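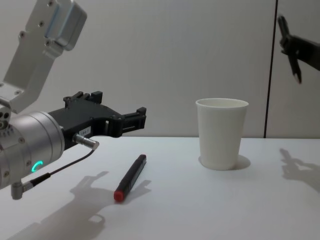

Over the white table

Blog > Games > Trultent > Guild diary

So the pet system in Trultent finally clicked for me, and I am having the best time with it! I've played since October and kept walking right past the stable in Devar because the menu looked like homework. Then a guildmate lent me a marsh hound for an evening, and I was up until two in the morning reading bond tables (no regrets, and a lot of coffee the next day).

You need to be level 4 in Herding before the stable keeper will talk to you. Herding goes up by leading stray goats back to the pens outside Devar, and I know how that sounds, but the goats have pathing that is pure comedy. They will walk around a fence three times and then stop to eat your bait. Bring extra bait. The salted kind works on goats and hounds, the sweet kind only on birds.

Once you're in, you pick a first pet from the pens. I took a hound — of course I did — and named him Flollari after my old character on a server that closed. He follows you everywhere on foot, but he won't get on the ferry until his bond is at 100, so plan on walking the long way around the bay for the first couple of weeks. I complained about that walk for days and now I kind of miss it. There's a ruined mill on the north side that I had never seen in all this time, with a bell you can ring, and I still haven't worked out what the bell does.

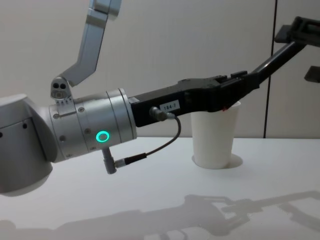
What happens to a pet's bond if you leave it in the stable?
It stays where it was for a week, then drops a little each day until you take the pet out again.

That one caught me out. I parked Flollari at the stable while I did the spring dungeon and came back to a hound who sat down whenever I whistled. Two fish suppers fixed it.

Bond goes up fastest from fighting next to your pet, but the hits have to land on the same target. If you're an archer like me, use the mark skill first and wait for the dog to get there. Firing early pulls the monster off him and neither of you gets credit. My best evening so far was in the reed beds, where the crabs come in slow little groups and a hound can tank them all day long. I made 1,224 coins just from the shells, and I spent nearly all of it on a collar with a blue tassel that does nothing whatsoever. Worth every coin!

The guild is getting into it too. We're called Theodorakopoulos (long story, it was the only name with that many letters the filter would take), and we had a pet parade through Devar on 1st March that filled the whole market street. Owls, hounds, a very slow tortoise, one person in full plate leading a duck. Strangers kept joining in at the back, and somebody's hound wandered into the bank and wouldn't come out. We ended up on the pier and set off all our leftover festival rockets.

Next on my list is the breeding side. The eggs need a nest built from 152 reeds, and the reeds don't stack with the ones you've already dried, so my bags are a total mess right now. I've got a barn owl picked out and I want the gray-winged kind, which only hatches if the nest is placed at night. If you've had one hatch, tell me where you put the nest — mine is by the mill for now, next to the bell.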